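Drostville Restored: Frequently Asked Questions

Last updated: June 29, 2018

Print this page | E-mail this page
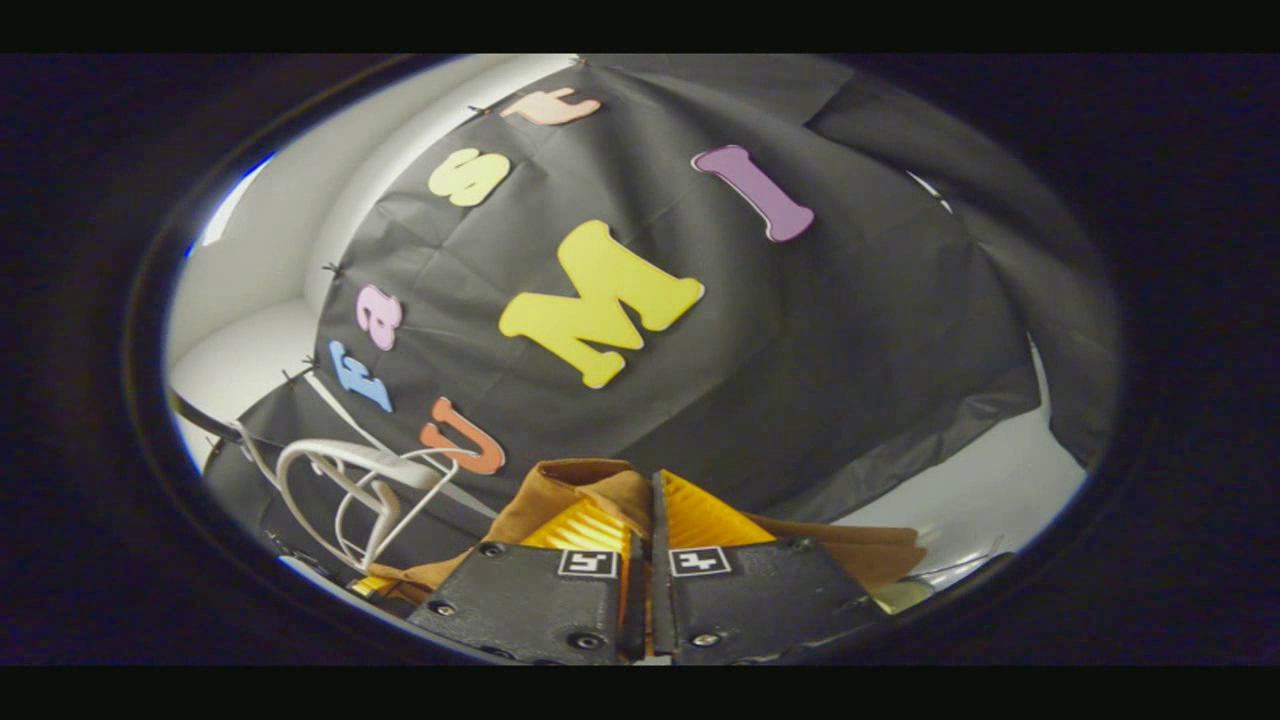 One player wrote to us in May that the first town of Skimlow was the place where he learned to love role-playing games, and that he does not want it to be "cleaned until there is nothing left of it." We think about this message often, and many of the answers on this page come from the same worry.

What is Drostville Restored?

It is a free fan mod for the PC version of Skimlow. It brings back the town of Drostville, which in the finished game is only a gate, a well and two houses you cannot enter. The mod adds 14 interiors, the market street, the lower harbor and a quest line that connects them. The main story of the game is not changed.

Is this content from the original developers, or did you make it?

Both. The game files contain unused dialogue, a rough map of the streets and several item names. We used everything we could find. Where something was missing, we wrote it ourselves and tried to keep the same tone. In the mod menu you can turn on an option that marks our own lines with a small star. It is off at the start.

Which version of the game do I need?

You need the last official patch. Older versions will start, but the harbor will not load and you will fall through the ground near the fish stairs. The console versions are not supported, and we have no plan for them.

Do I have to start a new game?

No, but it is better. With an old save, the town appears the next time you sleep in an inn. If your character has already finished the quest "A Debt in Salt," two of the new conversations will be skipped. Please make a copy of your save folder before you install anything.

How do I install it?

Download the archive and unpack it into the folder where the game is installed. When Windows asks if you want to replace files, say yes. Then start the Jundden loader and put a check mark next to Drostville Restored. The Jundden loader must be version 13 or newer. If you start the game with the normal shortcut, the mod will not be active – this is the most common mistake in the messages we receive.

The text on signs and letters shows empty squares. What is wrong?

The mod uses its own font for handwritten letters and shop signs. The empty squares mean that the font file was not copied. Look in the folder "data/fonts" for a file named drost_hand. If it is not there, unpack the archive again. Some antivirus programs move this file to quarantine, so please look there too.

Does it work together with other mods?

With most of them, yes. Lighting and weather mods make no problems. Mods that change the map north of the river will usually conflict, and you must choose one. If you use the big texture pack, load it before our mod and not after, or the roofs will be pink.

Where is Trevor?

Trevor is the donkey from the unused files. You can find him behind the mill after you have spoken to the miller twice. He carries up to 219 pounds and he does not follow you into caves. Please do not report this as an error. He was written like this in the original files, and we wanted to keep it.

How much dialogue is there, and is it spoken?

There are 3566 lines at the moment. Only the lines that were already recorded for the game have a voice. All others are text only. We decided not to cut old recordings into new sentences – in our tests it sounded strange, and we also do not think it is polite toward the actors.

Can I translate the mod?

Yes, gladly. All text is in one file, separate from the scripts. Write to us before you begin, so that two people do not work on the same language.

Can I use your maps in my own project?

For free mods, yes, if you name the source in your readme. For anything that costs money, no.

When will the harbor quest be finished?

We do not give dates. The first half can be played now. The second half works in our test version, but the ship still leaves without the player if you open your inventory on the pier.

Related pages

Jundden loader: setup guide
Skimlow: list of unused items
Known errors and how to avoid them
Drostville Restored: change log
How to back up your saved games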